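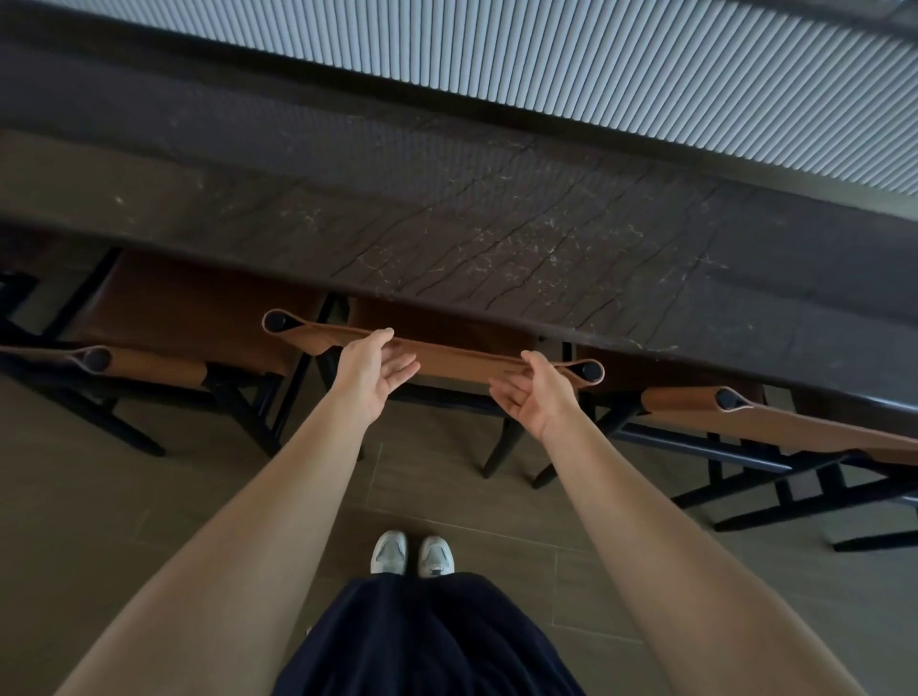 Figure 3. Chair with a leather sling back at a stone dining table.

4.2 Seating and the length of shared meals

The second part of the study asked whether the type of chair used at the main table had any bearing on how long households stayed seated together. Earlier work on shared meals has mostly dealt with who is present and what is eaten. Furniture has received less attention, although respondents in the pilot round at Prundport raised it without being asked, most often when explaining why they moved to another room once the plates had been cleared.

Households were asked to keep a meal diary for the whole of January. Each entry gave the time at which the first person sat down, the time at which the last person left, and the number of people present. A total of 3,412 entries were returned by 226 households. Entries with a missing start or end time were removed, which left 3,266 for analysis. Meals taken alone were kept in the data set but are treated separately in Section 4.4.

Chairs were placed in one of four groups according to the back: solid, slatted, padded or sling. The sling group covers any chair in which a band of leather or cloth is stretched between two uprights. It was the smallest of the four, with 35 households, and the results for this group should be read with care. Benches and stools were recorded under a separate heading, as many households used them only when guests were present.

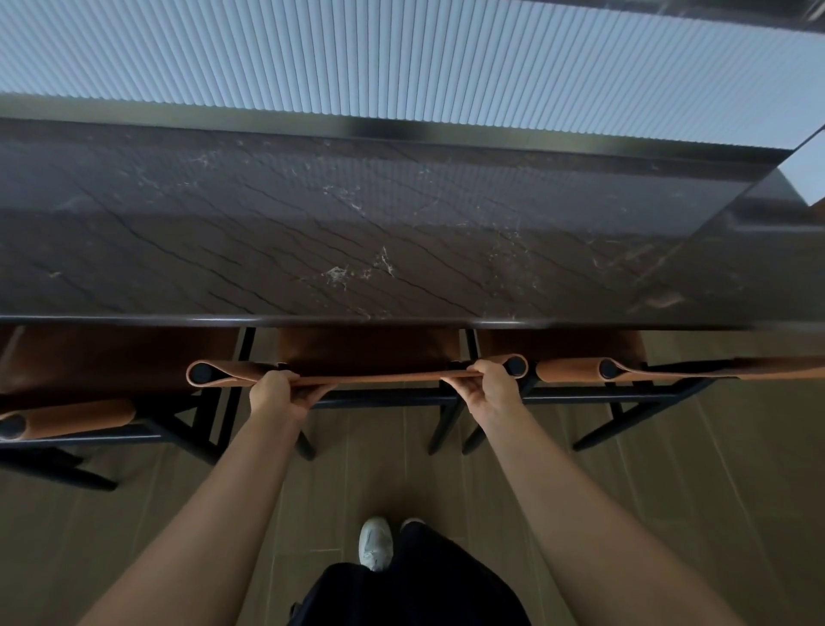 Table material was recorded in the same questionnaire, under the headings wood, stone, glass and other. It was included at the request of the Lovach survey team, whose earlier questionnaire had found that people with stone tables were more likely to use a cloth or mats at every meal. We found the same pattern in our own returns. Table material had no clear link with the length of the meal once household size had been taken into account.

The type of chair back did show a link. Evening meals were longest in households with padded chairs and shortest in those with slatted chairs, with the solid and sling groups falling between the two. The difference was small on working days and larger at weekends. It was not found at breakfast in any group.

Two limits apply to these findings. Diaries were completed by one adult in each household, and the Åberg returns suggest that end times were sometimes filled in the following morning. Households also choose their own chairs, and those who enjoy long meals may buy with this in mind. The Roltico loan scheme, under which chairs are exchanged between households halfway through the diary period, would allow the second point to be tested directly. The diary form used in this study, in the version dated 02/12/2023, is given in Appendix B.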